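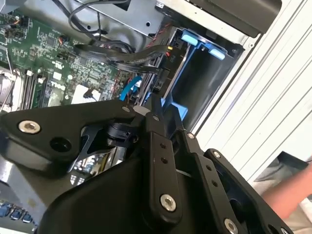 Slide 1. Wrist view, gripper inside a Dell tower, with the blue drive caddy and its two release tabs on the right.

Speaker notes – "Teaching the small moves: gathering examples inside an open computer"

OPENING (slow down here, you always rush it)

Hi everyone, I'm Iestyn Hughes, and I work on the Wondari project. I get to spend my days collecting examples for a robot that is learning to take old computers apart, and I'm going to tell you how we do it, what we got wrong, and why I think the collecting is the fun part. (It really is!)

Leave the first slide up while people settle. Let them look at it. Then ask: if you could only see this, would you know where to put your fingers?

Wait for hands. Someone will say "the blue thing." Good. That's the whole talk in three words.

WHAT WE RECORD

An example, for us, is one attempt at one small job, from the moment the arm starts to move until the operator says stop. We save the camera views, the joint positions, how far the gripper is open, and a line of plain text saying what the operator was trying to do.

We have 658 of these so far. 30 of them are set aside and the learner never gets to see them. Say that number clearly, people always ask.

Don't apologize for 658 being small! The point of the next part is that which 658 matters a lot more than people expect.

Every operator writes the line of text before starting. We used to let people write it afterward, and the lines drifted toward whatever had happened. An attempt to pull the caddy became "nudge the caddy," and it looked like a perfect success in the table. Get a laugh here if you can, then move on.

WHY A COMPUTER CASE

Two reasons. One, it's crowded. Cables loop over the board, they hang in front of the part you want, and they lie differently from one machine to the next. Two, a lot of parts are made to be handled. Tabs, levers, latches – somebody designed these for human fingers, and they're often a bright color so you can find them.

Color is a trap, though. Our first learner, which we called Ulau, got very fond of blue. Great on caddies. Then it started going after SATA cables, which in our machines are also blue. We watched it line up on a cable with total confidence and I have never been so proud and so annoyed at once.

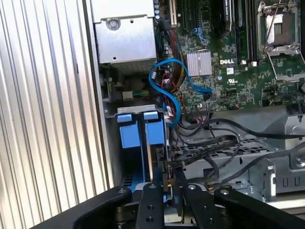
So we went back and collected for that exact mistake. We asked operators to begin from places where a blue cable was closer to the gripper than the tabs were, and to go past it. 67 examples like that, all in one week in April. It was the best week of collecting we've had. Ulau stopped chasing cables on most of the set-aside cases, and where it still went wrong it at least hesitated, and you can work with hesitation.

Pause. Drink some water.

If somebody asks whether we could have just painted things: yes, and we talked about it. But the machines that come in to be taken apart won't be painted, so we'd only have been moving the problem down the road.

HOW A SESSION RUNS

Keep this brisk, it's the practical bit people write down.

Put the tower on its side, side panel off. Shift it a little and turn it a little between attempts. We keep a list of starting positions called the Kratochvíl sheet and the operator works down it without skipping the awkward ones.

Push the cables about by hand between attempts. Hands out before the arm moves. If a hand does get into the view, we keep the recording and tag it, and we decide later.

Stop after 2 failed attempts in a row and rest. Tired people make jerky examples, and the learner copies jerks beautifully.

Keep the failures. Label them, keep them. Cutar, our labeling tool, has a key for "missed," one for "slipped" and one for "wrong part," and those three have taught us more than any chart.

THE VIEW FROM FARTHER BACK

Switch to the wide slide. The wrist view is lovely for the last little bit of a move, but it can't tell you much about the rest of the table. From the fixed camera you get the whole case, the fixture beside it, and both arms. We train on the two kinds of view together. Let people find the blue carriers for themselves in this one, at the lower right next to the power supply. They're a lot smaller from back here!
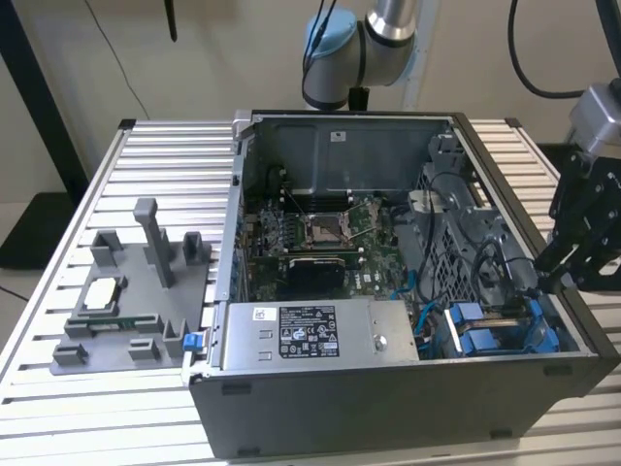 QUESTIONS I EXPECT

How long does one example take? Depends on the operator. The steady ones beat the fast ones over an afternoon, because they redo less.

Would it work on another brand of case? Don't know yet. Say so. It's next on the list and I'm itching to try it.

Can we have the data? Soon, with the failures included. Give them the sign-up sheet by the door.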